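Ticket 2926 – left gripper drops tracking when it closes on small round stuff
Status: open, waiting on parts
Opened by: Adebayo Garba
Hardware: two pairs of hand-held grippers, Dretum jaws on one pair and Flirner jaws on the other, tag cubes on all of them
Software: Atotness recorder, build 1335

Hi all, me again. I've been trying to get a fair comparison between the Dretum and Flirner jaws and I keep running into the same thing, so I'm putting it all in one place before I forget what I tried.

What happens: I pick something up with the left gripper, the jaws close fine, and then the recorder says it lost the left cube. Right side is solid the whole time. It comes back when I open up again, usually within a second or so, but by then the episode is flagged and I have to redo it. Super annoying when it's the last pick of a run!

First guess was lighting, so I closed the blinds and reran the desk task (drawer open, pick up, put in, close). No change. Second guess was a dirty tag. Wiped both cubes, same result. Then I swapped left and right in the config in case the IDs were mixed up, and the error followed the hardware, so the config is fine. Swapped it back.

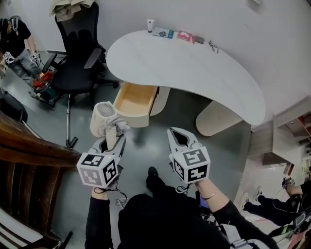 After that I went after the wiring. I reseated the connector on the left unit and taped the slack down along the handle, and that did help a bit – I got a full run with no dropouts using the soft cloth by itself. Then I went back to hard round things and it dropped again on the second pick. So maybe there are two problems here, I don't know.

Update, 3:40 pm: put the Flirner jaws on the same left body. Still drops, maybe a little less. They hold curved plastic better than the Dretum ones, for what it's worth, but they're slower to open and my thumb gets tired. I'd still pick them for the desk task. For flat things like cards I like the Dretum tips more.

Update, 4:15 pm: tried the left cube on the right body. No dropouts in about 20 minutes. So the cube and its tags are OK, and I'm now blaming the left body itself, probably the mount flexing when you squeeze hard. If I push on it with a finger I can feel it give.

Ogunleye support wants the raw log plus a short clip of the squeeze, uploading both tonight. They're also sending a stiffer mount. Please don't use the left body for anything that counts until it's in, and leave the tape on the cable. I'll rerun both sets of jaws once the new mount is on and post the numbers in this ticket.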